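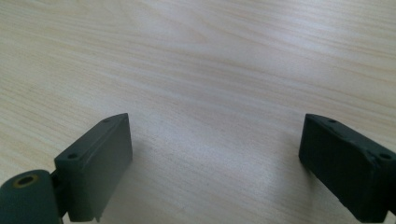
3.2 Equipment costs and replacement planning

Figure 2. Hand-held gripper over a wooden tabletop, fingers apart, with nothing between them.

The budget for the Tunbridge site was prepared before any arm was ordered. Two quotations were obtained for the hand-held grippers. Brinum offered a complete set at 1,850 pounds, including spare fingers and one year of repairs. Moroz offered a comparable set at 1,581 pounds, with spare parts charged separately. The fingers are the parts most exposed to wear, and their price was therefore entered on a line of its own.

The dark green fingers in Figure 2 have small round screw holes along their top surfaces. Under the plan, fingers are bought in pairs and replaced in pairs. The Brinum quotation was accepted on these terms.

A further 3,000 pounds was set aside for the Grornilen workstation, to be released in January subject to approval by the department. Tables were taken from existing stock and carry no charge in the budget. Staff time for fitting and checking the grippers is reported in Section 3.3, and was not included in either quotation.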